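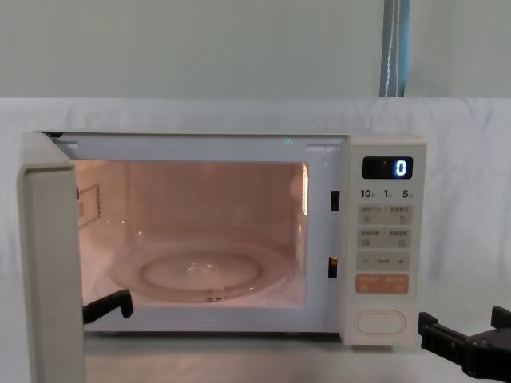 Compact microwave oven, cream-white, door hinged at the left.

Zerico benchtop power monitor for staff kitchens and lunchrooms
Model range: Zerico 2 and Zerico 12

The Zerico is an inline energy monitor and load manager for shared kitchens, site sheds and tenant lunchrooms where several heating appliances run from one final subcircuit. It measures current, voltage and power factor on each outlet, and holds back a second heating load when the first is already drawing close to the circuit limit. Typical connected appliances are microwave ovens, kettles, sandwich presses and benchtop urns.

Operation
Each outlet is switched by a latching relay. When total demand reaches 95 per cent of the configured circuit rating, the lowest-priority outlet is released and stays off until demand drops. Priority is set at commissioning from the keypad or over the service port. An outlet that has been released shows amber; a live outlet shows green. There is no audible alarm on the standard unit.

A microwave oven with an electronic clock will lose its time setting if its outlet is released. Assign ovens to priority 1 wherever the clock matters. Inverter ovens and older transformer types are both supported, but the inrush of a transformer type can trip the fast threshold. Set the inrush delay to 5 seconds for these.

Variants
Zerico 2: two outlets, bench or wall mounting, grey housing.
Zerico 12: twelve channels, switchboard mounting, DIN rail, no local outlets.
Both variants use the same firmware and the same configuration file format. A file saved from a Zerico 12 will load on a Zerico 2, with the unused channels ignored.

Metering
Readings are logged at intervals selectable from the menu and held in non-volatile memory. Logs export as CSV. The clock is set to local standard time and does not adjust for daylight saving — apply the offset when analysing the data. The meter is intended for load management and internal cost allocation. It is not pattern-approved and must not be used to bill tenants.

Installation
The Zerico 2 is supplied with a fitted flex and plug and can be placed in service by the user. Keep it off the bench surface where spills are likely; the wall bracket is included. The Zerico 12 must be installed by a licensed electrician in accordance with the wiring rules. Allow one module width either side for ventilation. Do not connect refrigerators or freezers to a managed outlet on either model.

Accessories
Prostero bracket kit, for tiled or plasterboard walls
Voltemel service lead, USB to service port
Lý outlet labels, sheet of 12
Blanking plates for unused channels (Zerico 12 only)

Firmware
The January release corrects a fault where priority settings reverted to default after a brownout. Units shipped before January should be updated before any priority is changed. Release notes are by Kha Võ.

Ordering
State the variant, mounting and circuit rating when ordering. Quantity pricing and switchboard drawings are available from Tomás Marinho in technical sales. Units made to a non-standard rating are not returnable.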